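Clekden folding result - anyone buying it?

gripe_torque
Posted 10 Nov 2023

Read the Clekden writeup twice now. They trained on 300 demos and report 157 good folds out of 173 tries on t-shirts. Fine, but what counts as a good fold? The only definition I found is "acceptable to the operator." The operator is also the person who laid the shirt down. That isn't a test.

stella_owino
I work on the Ferus side, same method, different table. The score is on the finished stack only. The stretch step before it isn't scored at all, and that's where I'd look. This one is from our bench: 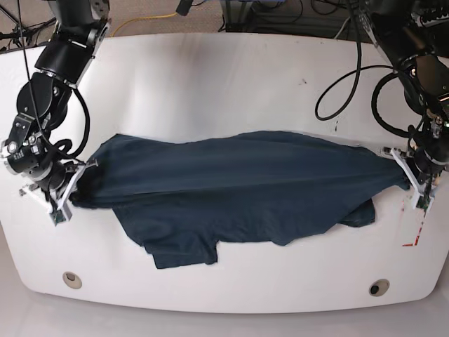
Navy tee held between both grippers, lower layer hanging.

gripe_torque
Thanks, that helps my case more than theirs. Look at the lower edge, it steps in and out where the layers overlap. Is that a pass or a fail at this stage?

stella_owino
Neither, like I said. It goes on to the next step whatever it looks like.

flatpack9
I don't see the problem. If the end stack is good, who cares about the middle? My own folding looks awful halfway.

gripe_torque
I care when they claim the policy "learned to find the hem." Show me that. Pulling a shirt tight from two ends and getting lucky would give you the same number.

L_Testa
Loredana Testa here, I ran the repeat at Prakilgate. We used 3 shirts they hadn't trained on and did a lot worse. Not ready to post numbers - the lighting was different too, so flatpack9 will say that's why.

flatpack9
I will say that, yes

gripe_torque
Post them anyway, with the videos of the misses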